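Quick one from me this month, packing between paragraphs, sorry.

Spring swap is ON. April, the hall on Alvarado Street, doors at 10 and we go until the soup runs out. Bring seeds, cuttings, divided perennials, that rhubarb you keep threatening to dig up. Labels please!! Last year I took home a tray of mystery seedlings and grew a very fine crop of something I still can't name.

Kanchan Shakya has 20 tomato starts to give away, mostly paste types, a few cherry. First come. Jozef Verbruggen is bringing his leeks again – the fat ones – and will talk your ear off about trenching if you let him. Let him.
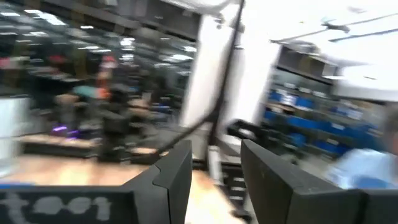

Seed packets are still coming in to Thérèse Paquette, 182 so far, beans way out in front as usual. We are short on flowers. Anyone with spare calendula or sweet peas, drop them in the box on her porch, any time before 8 in the evening (the dog is loud after that).

Also – pots. We need small ones, clean ones. Rinse them first, pleeease, we had slugs last time and they got into the cake table.

Birsen Kılıçarslan is doing the soup, lentil, and wants to borrow a second ladle and a big pot with a lid. Call her direclty, not me, I'm away untill the week before.

Oh and parking is round the back, off Clidton Lane.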